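Posted in: Home & Hearth, Slow Sundays, Odds and Ends
5/4/22 by Marnie

Why I Finally Learned to Live With a Sourdough Starter
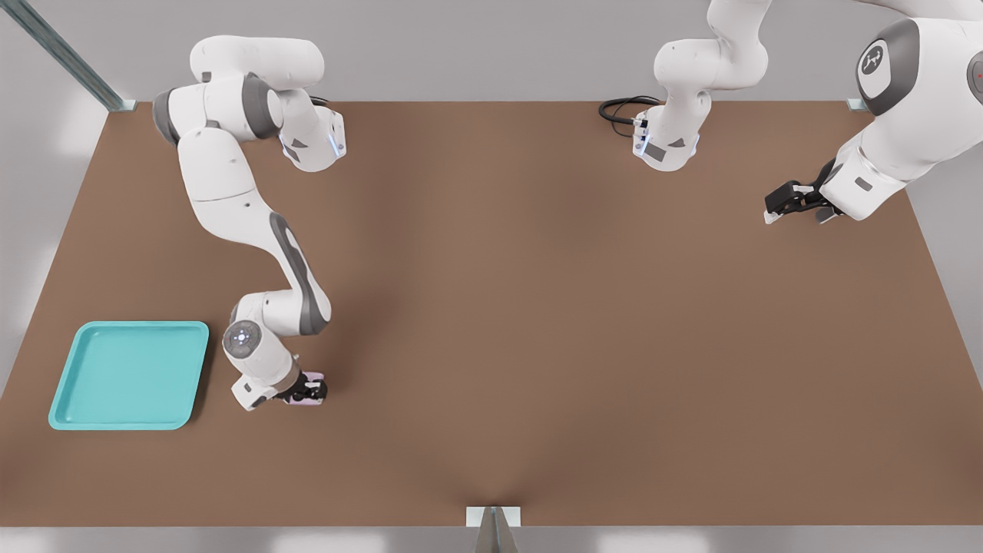
I killed my first starter in January. I'm going to get that out of the way early so you know what kind of baker you're dealing with. It lived in a jam jar on top of the fridge, I fed it whenever I remembered, and then I went away for a long weekend and came back to something with a pink streak in it. Pink is bad! Pink goes straight in the trash, jar and all, and you open a window.

So this is the story of the second one, which is still alive as I type, and which has made a frankly silly amount of bread. I've had a few comments asking how I keep it going with a full-time job and a kitchen the size of a closet, and I kept writing such long replies that it seemed easier to put it all in one place.

First off, the flour. I started with regular all-purpose from the grocery store and it worked fine, but it was sluggish. Then I picked up a bag of stone-ground rye from the Schwaiger stall at the Saturday market in Fostthorpe (the one on the corner by the flower truck, not the one with all the pickles) and oh my goodness. I swapped in a couple of spoonfuls of rye at each feeding and within days the thing was climbing out of the jar. I had to put a saucer under it. Then I had to put a bigger plate under the saucer.

I don't use all rye because I don't love how heavy it makes the bread, and the smell gets a little... nail polish, if you leave it too long. A bit of rye mixed with plain white bread flour is where I've landed.

The feeding schedule is where I went wrong the first time. Every book I read wanted me feeding it twice a day, forever, like a newborn. I leave the house before seven. I'm not doing that. What I do now is keep it in the fridge, door shelf, between the mustard and the good jam, and I take it out on Thursday night. One feeding Thursday before bed, another one Friday after work, and by Saturday it's lively enough to bake with. Then it gets a last little snack and goes back in the cold until the next week.

If I skip a week, it sulks. There'll be gray liquid on top and it smells like a brewery. I pour the liquid off, feed it twice and carry on. I've skipped three weeks before and it came back, although that loaf was flat enough to slide under a door.

Now, the discard. You have to throw some out each time or you end up with a bathtub of the stuff, and it bothered me so much at first, all that flour going down the drain (don't put it down the drain, by the way, it sets like cement — ask me how I know). These days I keep the extra in a tub at the back of the fridge and use it up on pancakes. Pancakes are the best thing to come out of this whole hobby, if you ask me. Better than the bread some weeks. They're tangy and a bit stretchy and they get those crispy lace edges if you're generous with the butter. I've also done crackers, with sesame seeds and way too much salt, and a pizza base that I wasn't crazy about but my sister ate three slices of, so what do I know.

Okay, the bread itself. I make one loaf at a time. My recipe has wandered around a lot but I've settled down with it: 289 grams of water, a little under a cup of starter, and enough bread flour that it feels like an earlobe. I know that isn't helpful. I weighed it properly for a while and wrote the numbers on an index card and then I spilled coffee on the index card, and the water is the only number I can still read. It seems to vary with the weather anyway. On a rainy day I need a good handful more flour.

I mix it all up in the big yellow bowl, leave it half an hour, then add the salt with wet hands. After that it's just folding. Grab a side, pull it up, flop it over, turn the bowl, do it again. I do that every time I walk past for the rest of the morning. I used to set timers for it and I got so stressed! A timer going off in the middle of a phone call with the dentist is no way to spend a Saturday. Now I go by feel, and if I forget a fold because I'm out watering the tomatoes, the dough doesn't seem to mind.

Shaping is still my weak spot. I've watched so many videos of people doing that lovely little drag across the counter, where the dough tightens up into a perfect ball. Mine sticks. Then I add flour and it skids. Somewhere between sticking and skidding there's a sweet spot and I hit it maybe one time in four. If you're new, use a bench scraper, it's the best few dollars I've spent on this. I got mine at Prutau, the kitchen place next to the laundromat, and they had a whole bin of them by the register.

I also bought a proofing basket there, and I'll be straight with you, I don't think you need one. A mixing bowl with a floured dish towel did the job for months. The basket does leave those pretty rings on top, though, and I'm vain about my loaves.

Baking happens in a big lidded cast iron pot that I found at the Storkosel thrift sale for next to nothing. It was rusty inside and I scrubbed it for two evenings in front of the TV. It weighs as much as a toddler. It goes in the oven empty while the oven heats up, as hot as mine will go, and then comes the scary part where you lower the dough into it without burning your wrists. I use a long strip of parchment as a sling. Please buy long oven mitts, the kind that go halfway to your elbow. I have a small scar that says you should.

Lid on for the first part, lid off until it's darker than you think it should be. I pulled my early loaves much too soon because I was scared of burning them and they were pale and sort of damp in the middle. Go darker! The crust gets that toffee taste, and it crackles at you while it cools. I stand in the kitchen and listen to it like a weirdo.

And then you're meant to wait until it's completely cool before cutting. I have managed that exactly twice. The inside does get gummy if you slice it hot, that part is true, but warm bread with cold butter is the reason I got into this and I refuse to feel bad.

A few odds and ends people have asked me:

Whole wheat is fine. I do a third or so and add an extra splash of water.

Tap water has been okay for me. If yours smells like a swimming pool, leave a jug out overnight.

Yes, you can freeze it. I slice the loaf first and stick the slices in a bag, then they go straight in the toaster from frozen.

No, I never named it. I tried a couple of names and they didn't take. It's just "the jar" in our house, as in "did you put the jar back?"

My next plan is a cinnamon raisin version, and I've had one go at it already. The raisins on the outside burned into tiny lumps of coal and I had to pick them off before anyone could eat it. I'm told you soak them first and tuck them in at the last fold, so I'll try that this weekend if the rye holds out. I'm down to the last inch of the bag and the Schwaiger people sell out early, so I'll be dragging myself out of bed on Saturday to get there before the good stuff goes. If you've got a raisin trick, leave it in the comments, and I'll let you know how the next loaf comes out.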